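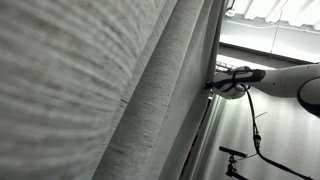
Photo: Leen Haddad / Prilthorpe Household Robotics Archive. White robotic gripper holding the edge of a gray curtain.

Curtain handling (robotics)

Curtain handling is the branch of household robotics that deals with opening, closing, hanging and straightening curtains and drapes by machine. It belongs to the wider study of soft goods, along with folding towels and making beds, and it has long been a favorite of people who like to ask, over coffee or in print, whether a robot can really do the chores yet. The short answer for curtains is that it can do some of them, some of the time, and the longer answer takes up the rest of this article.

Background

Motorized curtain tracks are much older than curtain-handling robots, and the two should not be confused. A motorized track moves the curtain from inside the rail and never has to touch the cloth. A robot arm has to find the edge of the fabric, take hold of it and travel sideways with it, much as a person does first thing in the morning. An early proposal appeared in a 1986 pamphlet by Fouad Salameh, who suggested a hooked pole on a wheeled base – a charming drawing, by all accounts, though the machine was never built.

Why it is difficult

Cloth has no fixed shape, and a hanging curtain folds differently every time it is moved. Seen from close by, one fold can hide the next, so the free edge is easily mistaken for a crease. A gripper that closes on too little fabric will slip, and one that closes on too much may drag the curtain off its hooks. Plain gray or white cloth in front of a pale wall is thought to be especially troublesome for vision systems.

The Grenstead trials

The best-known tests were held at Grenstead under Mireille Issa and Cheuk-hei Tsang, whose report is dated 7 Feb 2023. Their arm made 1000 attempts at drawing a curtain along a straight rail, using 3 fabrics: linen, velvet and a light sheer. Linen gave the best results and the sheer gave the worst, mostly through missed grasps. A later version of the software, named Prorkeck, added a small tug after each grasp to check that the cloth was held.

Hussam Matar has argued that the trials flattered the machine, as the furniture had been cleared away and the rail was new. Issa and Tsang accepted the point about the rail – old ones stick – and repeated part of the work in eight lived-in apartments, where the arm was noticeably slower.

Present state

Drawing a curtain that already hangs properly is generally considered within reach. Hanging one from scratch, hook by hook, is still done by hand in nearly every home.

See also: Hrnčiar grasp test; Laundry folding; Motorized blinds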